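Questions about the Mavska table set

The Mavska set is the everyday tableware we sell for small kitchens, break rooms and rentals. These are the questions that come in most often. If yours isn't covered, write to the Plernik shop desk and you'll get a reply by Thursday of the following week at the latest.

## What's in a set?

One mug, one bowl, one plate, one spoon and one fork. Knives are sold separately. You can order any number of single sets, or a carton if you're outfitting a whole kitchen.

## Can I order pieces on their own?

Yes, everything except the spoon and fork, which go out as a pair. Replacement mugs are the most common single order.

## Do the pieces match?

They aren't meant to. The mug, bowl and plate each come in their own color so that they're easy to sort when you put them away. If you want everything in one color, look at the Cakden line instead – it has the same sizes and costs a little more.

## How much does the bowl hold?

The bowl holds 600 ml when filled to a sensible level. It's wide and fairly low, so soup cools faster in it than in a deep bowl. It works well for salad, pasta and cereal.

## How should I lay the table?

However you like. For a plain weekday meal we put the plate at the front, the bowl behind it, and the mug off to the right where there's room to reach for it. Cutlery goes to the right of the plate. If you're left-handed, swap the sides.

On a large table, leave more space between the pieces than you think you need. On a small one, stand the bowl on the plate until the food comes.

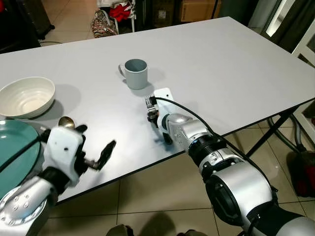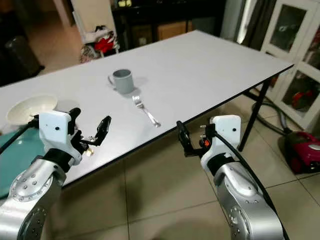

## Which way should the mug handle point?

Toward the hand that will pick it up. At a shared table with people on both sides, turn the handles so they don't point at a neighbor's plate. In the cupboard, point them all the same way and you'll fit an extra mug on most shelves.

## Is everything dishwasher safe?

Yes. Put the mugs and bowls on the top rack and the plates on the bottom. The cutlery can go in any basket, but keep it apart from aluminum pans, which can leave gray marks on it.

Don't use a wash program hotter than 70 °C. The color on the plates may dull over time if you do.

## Can I use the set in the microwave?

The bowl and plate, yes, up to 800 watts and for no more than 3 minutes at a time. The mug is not for the microwave. Heat your drink in something else and pour it over.

## My spoon has brownish or golden marks. Is it rust?

Usually not. Tea, hard water and very hot drying can all leave a tint on metal. Try a paste of baking soda and water, rub it on with a soft cloth, then rinse and dry. If the mark feels rough under your finger, send us a photo and we'll replace the pair.

## How do I get rings off a white tabletop?

Wipe them while they're fresh, with warm water and a drop of dish soap. For a dry coffee ring, lay a damp cloth over it for a few minutes first. Skip scouring powder and the green side of the sponge. Both leave fine scratches that you only notice in low sun, and then you notice them every day.

## Do you sell the table?

No. We sell tableware, trays and the Kwon shelf rack, no furniture.

## Does the set fit the Kwon rack?

Plates and bowls do. The mugs fit on the top shelf only, since the lower two are too close together. Cutlery needs its own tray.

## What if something arrives broken?

Keep the box and the padding, take a photo of the damage, and send it with your order number. We ship a replacement without waiting for the broken piece to come back. Orders placed in March go out more slowly because of our stock count, and replacements do too.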